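About Codell

Codell is a small company of robot teaching. Kátia Honorato and Roel Verbruggen started it in a building from 1948, and we are still on the same floor.

Our customers send us a task from the kitchen or the packing room. An operator guides two arms by remote control, again and again, until we have enough good examples. Last year we recorded 3815 of them — nearly all with food and dishes.

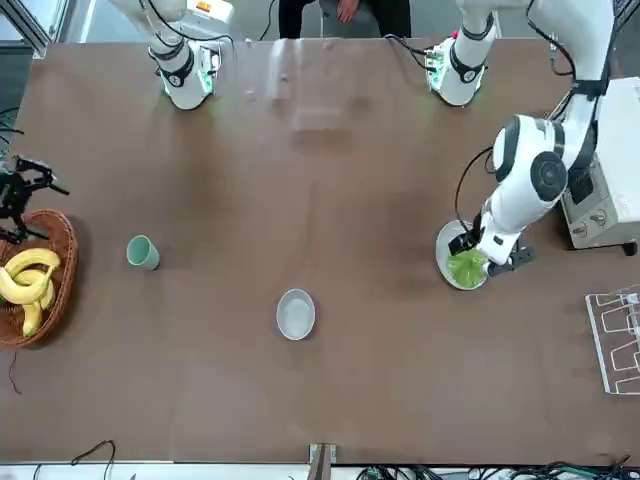
Left arm at the plate of lettuce, right arm by the banana basket.

Everaldo Honorato trains the new operators. The first lessons are on Wednesday, in small groups. Please write to Tarcísio Cavalcanti if you wish to visit us.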